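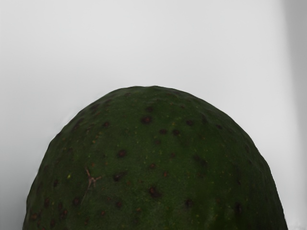
Wanted - people to teach a robot arm by remote control, Zatell project. Simulated fruit first, then the real arm. Picking up, turning, putting down, over and over. You drive, it records, we train on it.

No experience needed, steady hands help. Sessions last 2 hours, paid, breaks whenever you like. Starts June, 31 places. Over 18s only, glasses fine.

Left handers especially welcome - we dont have enough. To apply send a few lines and your free afternoons to Theano Mavromatis at Skokari, soon as posible please.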